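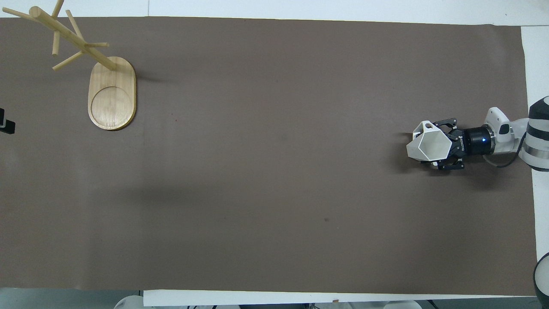
4. Preparing the work surface

4.1 Before you start

Read this section to the end before you open the oil. The finishing kit from Kellance contains one tin of Murín wood oil (200 ml), two cotton cloths, one sheet of fine sanding paper and one pair of gloves. Please check that all the parts are in the box. If something is missing, write to us with the number printed on the lid, and do not replace the oil with a different product from your kitchen. Olive oil and sunflower oil do not harden, and after a few weeks they start to smell.

The kit is suitable for small articles of untreated wood: mug trees, spoons, cutting boards, trays, egg holders. One tin is enough for about 30 small articles. It is not suitable for wood which already has lacquer or paint on it. If you are not sure, put one drop of water on a place which is not seen. When the drop stays round on the top, the wood is sealed and the oil will not go in.

4.2 Covering the table

1. Choose a room with a window that can be opened. The temperature of the room should be the normal one for living. In a cold garage the oil becomes thick and needs much longer to dry.

2. Clear the table and wipe it. Crumbs under the paper make small bumps, and an article with a flat base will rock on them.

3. Lay one large sheet of plain paper on the table. Brown wrapping paper is good. Do not use newspaper, the ink can go over to light-coloured wood and it is not possible to remove it afterwards without sanding.

4. Smooth the paper with your hand from the middle to the outside. Small creases are not a problem.

5. Put the article on the paper so that you can reach it from all sides. You should be able to turn the paper itself, without touching the article.

Note: If your table is a valuable one, put a plastic sheet below the paper. The oil can pass through the paper when a larger quantity is spilled.

4.3 Sanding

1. Fold the sanding paper in three. It is then stiff enough to hold and still soft enough to follow a round shape.

2. Sand always in the direction of the grain. On a round peg or a post, this means up and down and never around.

3. On end grain (the places where the wood was cut across) sand a little longer than on the other surfaces. End grain drinks more oil and becomes darker. With more sanding the difference in colour is smaller.

4. Remove the dust with a dry brush, then with a cloth which is slightly damp. Wait 30 minutes.

5. Pass your fingers over the wood. If it feels rough again, the water has raised the fibres. Sand once more, very lightly, and use only the dry brush this time.

Caution: Wear a dust mask if you sand more than one article. Fine wood dust is not good for the lungs, also when it comes from a "natural" product.

4.4 First coat

1. Put on the gloves. Shake the tin well and open it with a coin or with the back of a spoon. Do not use a knife.

2. Put a little oil on the first cloth. The cloth should be moist but it should not drip.

3. Begin with the parts which are difficult to reach, for example the joint between a post and its base, or the lower side of pegs. Finish with the large flat surfaces.

4. Wait 15 minutes. You will see some places become matte, where the wood has taken all the oil. Give a little more oil to these places only.

5. Take the second cloth, which must be dry, and wipe away everything that stays on the surface. Wipe longer than you think is necessary. Oil which remains on the top becomes sticky, and this is the most frequent complaint we receive.

6. Leave the article to dry overnight. Do not put it on a radiator or in direct sun.

WARNING: Cloths with oil can become hot by themselves and start to burn, even some hours later. After use, lay them flat outdoors on stone or concrete until they are fully hard, or put them in a metal container filled with water and close the lid. Never leave them folded together in a bin.

4.5 Second coat

Repeat the steps of 4.4 with half of the quantity of oil. Before the second coat you may rub the wood with a piece of plain brown paper, crumpled in the hand. It has just enough roughness to take off the small fibres and it does not scratch.

For articles that touch wet mugs or glasses we recommend a third coat on the base. Let each coat dry overnight before the next one.

4.6 Before first use

Wait seven days. The surface may feel dry after one day, but inside the wood the oil is still hardening. After this time wash the article by hand with lukewarm water, dry it with a towel and let it stand in free air. Never put it in the dishwasher.

A light smell in the first week is normal. If the smell is still strong after two weeks, there was too much oil; put the article near an open window and be patient.

4.7 Storing the tin

Clean the rim before you press the lid on, otherwise it will stick. Keep the tin upright, closed, and away from children. An opened tin should be used within one year. If a skin has formed on the oil, lift it out in one piece and let it dry flat outdoors like the cloths. Do not stir it in.

Continue with section 5, Repairing scratches and water rings.

Text of this guide: Thaís Peixoto, Kellance customer help. Revised February 12, 2025.

Contact | Kellance Finishing Supplies, Prirmont | © Kellance 2025. All rights reserved. | Back to top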